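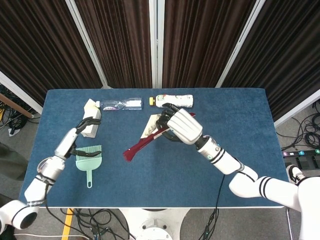
Task Planner for Two-Arm Table Cleaning
Project report, Okville, August 31, 2024

1. Goal

The project asked for software that lets a two-armed robot clear a table with a brush and a dustpan. The arms and hands were already set up when we started in January, so our work was the layer above the motor drivers: finding the objects, deciding the order of actions, and keeping the two arms from getting in each other's way. We called the planner Ruvum.

2. Setup

The table has a dark blue felt mat on it. The mat gives good contrast against the mint-green dustpan and is less helpful with the dark red brush, especially once the fingers are closed around it. Bottles and a box stay along the far side as obstacles. The planner has to treat them as things to leave alone, and a bottle on its side can roll if the hand touches it.

3. Software

Ruvum is split into 3 processes. Perception reads the head camera and writes a list of objects with a pose and a confidence value. The planner turns that list into a sequence of steps for each arm. The controller follows the steps and reports back when a step ends or fails.

Each arm has its own queue. Before a step starts, the controller checks the swept volume of the forearm and hand against the other arm. If the volumes overlap, the arm with the lower priority waits. We gave the brush arm priority because its motions are longer and stopping them halfway left the brush in poor positions.

For arm paths we used the sampling planner from the Sasten library and changed only the cost function, which now adds a penalty for passing low over the obstacles.

4. Perception problems

The first version lost the brush whenever the hand covered most of it. We fixed this by attaching the brush pose to the wrist after a grasp and using the camera only to correct the bristle direction. The dustpan handle caused a different problem - it is thin, and the depth values along it were noisy. We now fit the scoop first and work out the handle from there.

5. Testing

We logged 770 planner calls. Of these, 14 ended with no plan, most of them with the dustpan close to the box. In 2 other cases both arms waited for each other until the timeout. A tie-break rule now handles that, but the full set has not been run again with it.

6. Remaining work

The planner still does not know about the cable at the right wrist. Paths that turn the wrist too far are blocked with a fixed joint limit for now. The code and logs are in the Khumalo folder on the lab server, with a readme for building all the processes.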